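To: Clorbridge Homes Swap list
Date: 16th September
Subject: Re: Re: Towel folding, the Ondby method

> I've been doing the Ondby fold since the spring and I can't recommend it
> enough. You fold in thirds lengthways, then thirds again, and the towel
> stands up on its own in the cupboard. I got 43 towels on to two shelves
> that used to hold half that. It also cuts down on creasing, and guests
> always comment. I think we should put it in the welcome notes for every
> house on the list so that we all come home to the same thing.

Forgive me if I don't join the queue for this one.

First, who has 43 towels? We have a bath towel each, a few for visitors and a heap of old ones for the dog. If they fell out of the cupboard every time I opened it I might feel differently, but they don't. They sit there in a pile, folded in half and in half again, the way my mother did it.

Second, I tried it. I gave it a fair go over a whole wash, on the bed, with the leaflet open next to me. Our thin towels flopped over as soon as I let go of them. The thick Skallar ones stood up nicely and then wouldn't fit, as our shelves are shallow and the door has to shut. I'd like to know how deep the shelves are in the house where this works so well. As for creasing, it's a towel.

Third, the welcome notes. The ones for our place already run to 1,352 words, and 709 of those are the boiler. The family who came over from Štefanec last November were very polite about it but I don't believe they read past the first page. Are we really going to add a set of towel instructions and expect people on holiday to follow them?
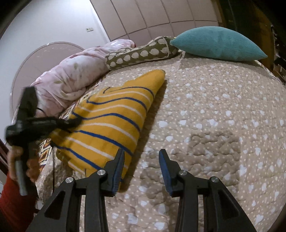 Where you do the folding matters more than how, in my view. A kitchen table is too narrow for a bath sheet and you end up with one end on the floor, whereas a bed gives you room to lay the thing out and pull it square. I'd keep the cover on, too. A quilted one like the beige one with the hearts is fine for the job, and a striped towel such as the yellow and blue gives you lines to fold against if you're fussy. Plain ones you have to do by eye, and mine come out crooked whichever method I use.

If people want to vote on the notes, go ahead, but please leave our house out of it. Can we also get back to the question of spare keys? I asked before the summer and had one reply, which was about bins.

(No. 104 on the list, the one with the green gate)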